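Chapter 4
Acoustics of the Small Concert Hall

Reverberation time is the interval in which sound in a room falls by 60 decibels after the source stops. It depends on the volume of the room and on the total absorption of its surfaces, seats and audience.

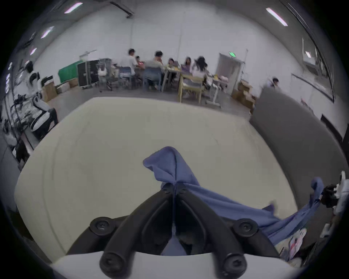 Figure 4.1 Blue garment held over an off-white board.

The hall at Varkport, used as the main case in this chapter, has a volume of 2,925 cubic meters. Shiuli Amarasinghe measured it empty in July, at 17 positions, before the Kalniņš Quartet began its season there. Her readings are given in Table 4.2.

Clothing absorbs high frequencies more strongly than low ones. A full house therefore sounds darker than a rehearsal, and string players often adjust bow pressure to suit.

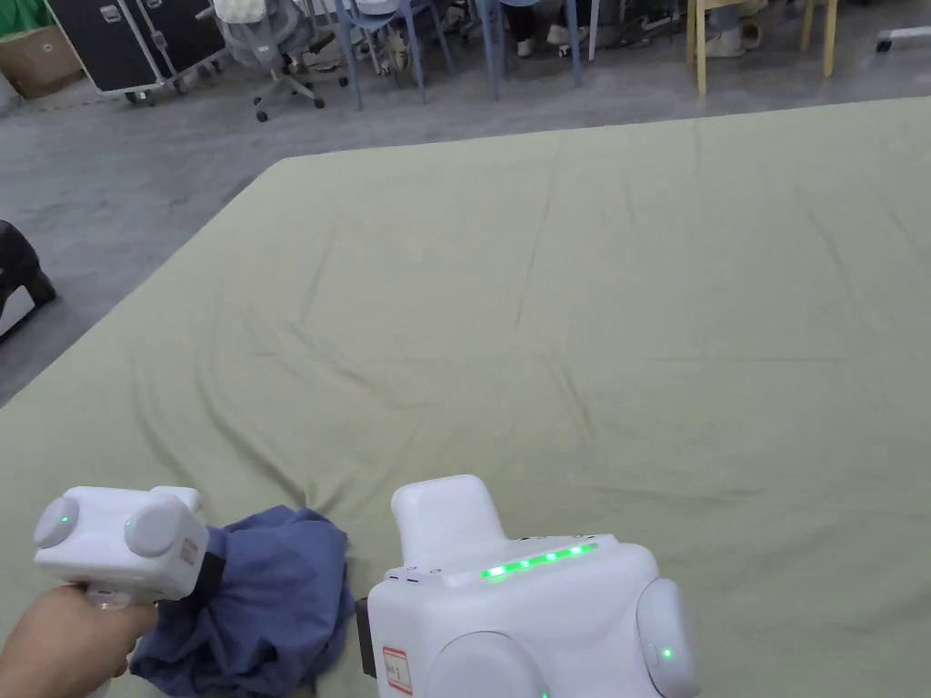
Figure 4.2 Blue cloth, bunched, with folds and creases.

Section 4.1 derives the decay equation. Section 4.2 applies it to Varkport and to the smaller Favell Room, which seats 30. Readers who have completed the Holach exercises in Chapter 3 may begin at Section 4.2.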